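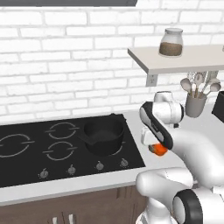

Sim kitchen, start pose: saucepan on the right rear burner, gripper just to the right of the cooktop.

Wadley Robotics Club – pre-run safety checklist, Stedholm kitchen project
Checked 8 September 2022, before run 876

1. Saucepan sitting flat on its burner zone – OK
Really happy with this one! The old model jittered every time we loaded it.

2. Handle turned in over the cooktop, clear of the front strip – OK

3. Arm clear of the shelf and utensil holder through the whole path – FIX
Upper link comes too close to the holder on the way up. Moved the second waypoint and rechecked, much better, but I'd like another set of eyes on it.

4. Joint speed limit set to 60 per cent – OK
Please leave it there until the grasp is tuned, even if you're keen (I know you are).

5. Collision checking on for jar, shelf and brick wall – OK
Jar was missing from the list. Added it.

6. Stop key tested by 2 people – OK
Works from both keyboards now, great job to whoever sorted that out.

7. Knob labels match the burner zones – NOT DONE
Left and centre zones still to be named in the Wumbei file.

8. Log folder has room – OK
Cleared 1,301 old files. Anything from the January demo is saved on the Tolludcombe drive.

Cleared to run at the set speed. Item 7 has to be finished before we try turning a knob – can't wait for that part!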